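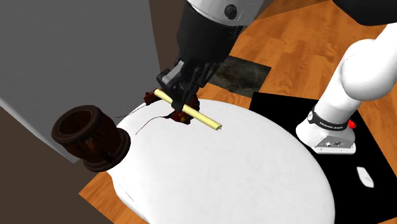 Atif Arain wants to know whether anyone got a proper answer on how long the sim takes to set up, because he asked two people at the open day and got two different numbers.

I only got one number, Atif, and it was from the lad on the simulator screens by the stairs. He said 30 minutes for a new tabletop if the objects are already in the library, and "don't ask" if they aren't. I didn't push him, there was a queue behind me and a small child trying to get at the mouse.

Anyway, this is meant to be my write-up of the Pureck open day in Lirnmont, so I'll carry on. I went in the afternoon, which was a mistake as the talk was at eleven. What I did catch was the pick-up demo, running in simulation on a big screen with the Franka arm holding a pale yellow tube over a white round table. You could ask them to run it again from a different start and they'd do it there and then. I must have stood there through a dozen. I liked it far more than I expected to! They said the task set has 302 starting layouts and they're still adding to it.

Tea was free, parking wasn't.

— marrowfat

Re: Pureck open day

That'll be the bit I disagree with. I went in the morning and came away a bit flat. It's a simulation. I can watch a simulation at home in my slippers. If you invite people to an open day about robots I think they're entitled to a robot, and the only real one I saw was behind glass with a "back at 2" card on it.

Also a tube is a very kind thing to ask a gripper to hold. It's straight and it doesn't squash. Show me it with a bag of salad.

kettleside

Re: Pureck open day

kettleside, the real one was going by the time I got there, so the card was telling the truth. Slow though, I'll give you that. And you can't run a real arm over and over with a crowd leaning in, so I can see why they put the sim out front.

On the tube, have another look at the picture. It's holding it on a slant, over a heap of crumpled dark red and brown bits, with thin black strands trailing across the cloth or whatever that surface is. I wouldn't call that tidy. I asked if clutter was there to make it harder and got a long answer about contact that I nodded through.

— marrowfat

Re: Pureck open day

I was at the eleven o'clock talk so I can fill in some of this. Yichen Fang gave it and it was good, quite dry, not many slides. The number I wrote down was 1,049 simulated runs for the comparison she showed, old gripper settings against new ones. She was careful to say it didn't tell you much about the real arm yet. Somebody from Grurkent asked when it would, and she said after the Lund visit, when they swap layouts with the group over there.

Atif, on set-up time, I heard 3 hours. That was for a scene built from nothing, so maybe you were both told the truth.

dovetail_jo

Re: Pureck open day

Thanks Jo, that would do it. My two answers were half an hour and "most of a morning", so it sounds as if one of them had the library in mind and the other didn't. I do wish they'd put it on the handout. Mine had a map, a list of toilets and a drawing of a cog.

I'm with kettleside on the salad, by the way. Soft stuff is where I'd like to see it struggle. I don't mind watching something fail if they tell me why it failed.

Atif Arain

Re: Pureck open day

Fine, I'll go back in April if they do another one. After two o'clock this time. Is the upstairs bit open to everyone or did you have to book? I saw people going up with lanyards and didn't like to ask.

kettleside

Re: Pureck open day

Open to everyone, the lanyards were just from the talk. Go up the left-hand stairs, the right-hand ones come out by the bins.

dovetail_jo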